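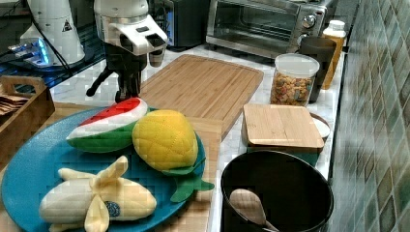

**HOME TECH / ON TRIAL**

# The Arm on the Counter

I have made fruit salad with a lot of helpers over the years, most of them under the age of six, so I thought I was ready for Riltel. I was not ready for how long it takes to decide about a banana.

Riltel is a kitchen robot service from a small company called Beramlow, and for one month it lived next to my toaster oven. You don't buy it. You rent it for $200 a month, they come and set it up, and then they spend a few visits teaching it your counter. My counter! With my ugly-beautiful green tile and the cereal canister I never put away! I'd always pictured these things in a lab with white walls, and I kept wanting to tidy up for it (Bianca Mocanu, who did my installation, told me to please stop tidying up for it).

You start on plush food. Beramlow sends a set of quilted toys, and my first week was spent watching a two-fingered black gripper get acquainted with a stuffed watermelon slice, a banana with its peel folded back and a yellow fruit with floppy green leaves that my husband calls a pineapple and I call a mango. We have not settled this. The idea is that the arm learns to reach, pinch and let go in your actual kitchen before anyone hands it something that bruises. The toys go plate to board, board to plate, over and over, while you drink your coffee and try not to coach it.

I coached it. I said "left, left, LEFT" to a machine with no microphone.

**Setting up**

Bianca was at my place for most of a Wednesday. The hardware takes up more room than the brochure lets on, and if you have a galley kitchen I'd get the tape measure out before you call. There are cables, too, and I gave up a stretch of dark glass surface to them that I had been using for mail. The glossy white housings look very nice, I'll say that, and they wipe clean with a damp cloth. The blue light is bright. I don't mean cozy bright. I draped a dish towel over it on the first night and got a polite text from support the next morning asking me not to cover anything.

Once it's running you work from a phone app named Ding, because of course it's named Ding. You pick a job, you tap start, and you keep your hands back until the chime. The app is the weakest part of the whole package. It logged me out three separate times, and the button for "pause" sits right under the button for "start over," which made me say some words in front of my mother.

**So what can it do?**

By the second week we had moved on from toys to real produce. Lemons were great. Apples were great. Avocados, surprisingly gentle! Grapes were a comedy, and I spent one evening on my hands and knees with a flashlight. It will fetch and carry between spots you've marked, it will load a plate, and it will put a wooden spoon back in a bowl if the bowl is wide and you aren't in a rush. It does no cutting and no cooking. Beramlow is upfront about that, and I appreciated hearing it before I paid.

Speed is the thing you'll have to make peace with. Moving 3 pieces from a plate to the cutting board took 70 seconds on a good morning. I can do it in four, holding a phone.

But I called Rokeya Marikar, another subscriber, who has bad arthritis in both hands, and she was a lot less interested in the clock than I was. She has it set out her breakfast things while she gets dressed. She told me she'd canceled a different service, Nistow, after a month of waiting on hold, and that what she likes about Beramlow is getting the same person every time she phones. Hers is Patricio Montoya. She'd like him to have a raise.

**The money part**

There's a $900 deposit, and you get it back when the arm goes home in one piece. Training visits are included for the first month, then billed separately, and I'd push for a clear price on those before you sign. Mine came as a surprise.

Would I keep it? For my house, with my working hands and my short temper, no, not at that price. For my aunt I'd look at it very seriously, and I've already sent her Bianca's number. I did ask whether I could hang on to the stuffed banana. They said they'd have to check.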